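Work continued through July on the two-handed bagging station in the shared workshop at Paterson, and the present entry records its condition for members who follow the project from a distance. The previous entry closed with the left wrist still on the bench. Both arms are now mounted, the cabling has been tested, and the station has entered what Minttu Saarela's plan calls the household phase.

## Purpose of the station

The station is intended to fill an ordinary paper bag with ordinary household goods, using two jointed hands and no special fixtures. Deok-su Lim and I began the build in my spare room. It moved to the workshop when the second arm arrived and my door could no longer be opened fully. Control runs on Gridumier, the motion software written by Yi-an Seol, and the wrist adapters were machined by Kimie Kaneko to the Grastamar drawings, with 2 revisions to the bolt pattern.

The choice of goods was debated at some length. Mr. Lim preferred printed blocks of known weight. I argued for items from a kitchen drawer and a desk, and that view was adopted.

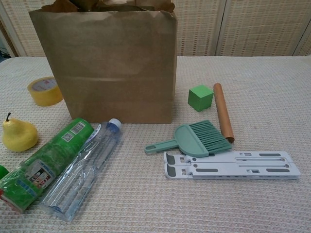 Soft packages remain the most demanding class of item. A wrapped bundle gives way under the fingers, and the controller reads the change as a lost grip and closes further. Ms. Seol has introduced a limit on closing force for anything entered in the item list as soft. The limit has held in testing, although it makes the hand slow to commit. Fruit is handled under the same rule. A pear is to be replaced as soon as it shows a mark from the fingers, and the replaced pear may be eaten by whoever is on duty.

Round and cylindrical goods present a separate difficulty. The rolling pin has no handles and will travel if touched off center, so the textured cloth was retained when a smooth surface was proposed. The water bottle is used empty. It is light enough to be pushed away by the thumb before the other fingers have closed, and a corrected approach from above is being written.

## The arms

The wrists are now fitted with the revised adapters, and each hand may be removed with a 5 mm key. Gil-soo So rerouted the left cable after it caught on the table edge during a slow sweep. Members are asked to leave the forearm straps as they find them. The calibration offsets are stored in a file named tivino_left, and they must be measured again whenever the wrist is disturbed.
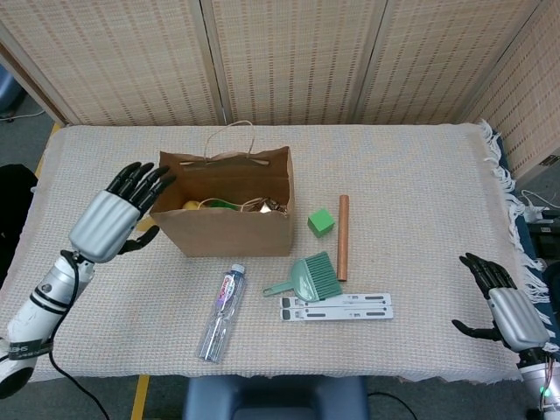
*Workshop Notes, No. 13*

The bag itself required more attention than had been expected. An open bag will fold inward when the back of a finger brushes the rim, and the hand must therefore enter well clear of the sides. A twisted handle adds a second obstacle, as a thumb may pass beneath it on the way out and lift the whole bag. Mr. So has proposed that the free hand steady the rim during each placement. This will be attempted once the two arms can share a workspace without the present safety margin.

The log stands at 474 attempts. Ms. Saarela will publish the results by item when the soft goods have been repeated under the new force limit. Members wishing to use the table in the meantime should write to Ms. Kaneko, who keeps the booking sheet, and should return the green cube to the parts drawer when finished.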